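2020-08-20, storage room, Trenovton

Continued with the bins today. The big teal one goes to the place by the steel rack, and the blue ones stay as Napaporn Thongdee arranged them. I wiped the shelf beams first with the Clallby cleaner, it leaves less streaks than the old one.

I prefer the teal bin for the long parts. The wall is smooth and the rim is wide, so it can be held there without touching the inside.

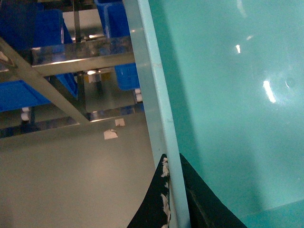
Labels are still the problem. The Vilell paper labels do not stay on glossy plastic, I lost two since Monday. Will try the cloth tape on the short side, under the rim - if it holds until December we can use it for all of them.

To do: ask Napaporn if bin 38 is hers. Order six lids from Wannasri, same size as before. Write the new places in the list at the door.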